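News > Newsletter > Good Practice

Print this page | E-mail this page

Dec 10, 2024
By Suqin Ren

Grip rules for the shared cells: what changes in March

Since the autumn I have received many questions about the grip rules, and most of them are the same question: why must we write down the grasp, when the robot program already contains it? I will try to answer, and also to explain the two changes which the working group at Flandholm has accepted.

The program tells us where the arm goes. It does not tell the next person which part of the object the fingers are allowed to touch. When Bulov and Gamunura compared their handling notes, they found 61 entries where the object was named but the contact surface was missing. A person who reads "pick up roll, place in box" can take the roll from outside on both sides, or with one finger through the core. Both are possible, but they do not load the roll in the same way, and the results should not be put together in one table.

The first change is therefore simple. From March each entry must name the contact surfaces, for example "one finger inside the core, one finger on the outer wrap." Please use these everyday words. A code is not needed.

The second change is about the fingers. Soft or printed fingers get worn, and at Kumarasinghe the team has reached 2,000 cycles on one pair before anyone looked at the tips. The new text asks for a check of the tips every 20 cycles when a new object is introduced, and at the start of each shift after that. Close the fingers with nothing between them and look if the tips meet evenly. If one side is lower, write it down and stop.

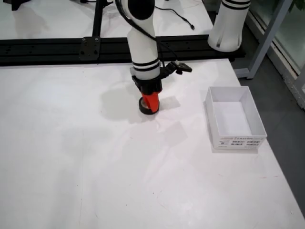
Tape roll on the table, with the open box at the right.

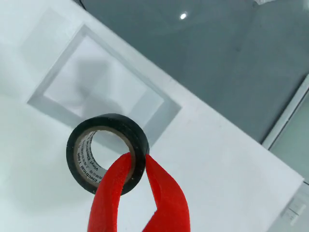
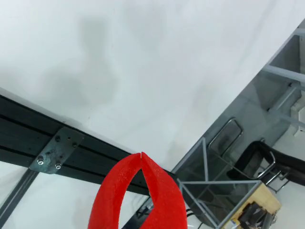

Some members have asked if the rule is also valid for cells with two arms. Yes, it is. Each arm has its own line in the log, also when only one of them touches the object. I know that this makes the log longer, and for small teams it is a burden. We discussed a shorter form, but we could not agree which fields to remove, so for now all fields stay.

One point is still open. The draft says that the target place must be "clear" before the arm moves, and two members read this word differently. For one it means that the box is empty, for the other it means only that there is enough room for the next object. I prefer the second meaning, but I would like to hear from people who do this work every day. Comments on section 2 can be sent to me until the end of the month, in any form, and a short e-mail is enough.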